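Cernamora and the Missing Dossier: How a Border Story Was Reported
Media and Politics, second-year project report
November 24, 2018

Our project began with a simple question: who said it first? In March, three papers reported that Cernamora was massing troops near the Esari crossing. By the end of the week the claim was common knowledge, a polite term for something everyone repeats and no one has checked.

We collected 164 articles and traced each one back to its source. Almost 360 separate claims came out of them, and most led to the same two unnamed officials. One may have been quoting the other.

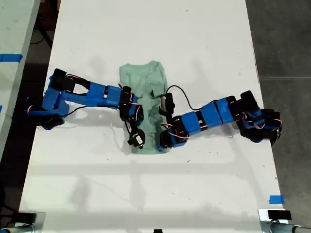 Two blue arms and a mint-green T-shirt on a white table.

Our method was dull and we recommend it. Each claim was logged with its date, its source and any words of doubt around it. The words of doubt did not live long. "May be preparing" became "is preparing" within two days, and the headline writers had got there already. 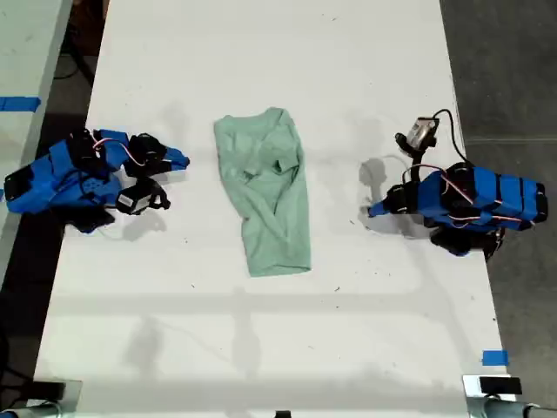 The Odukoya Institute's briefing deserves its own paragraph. It was cited as independent proof, though its footnotes pointed back to the newspapers – which were, by then, citing the briefing. We drew this as a diagram and it came out as a circle.

Only the Jusel Courier printed a correction, on an inside page under the bridge results. The columnists who had called for air strikes moved on to pensions, with the same confidence.

Our sample covers only the English-language press, and our marker has already asked about television. We ran out of term.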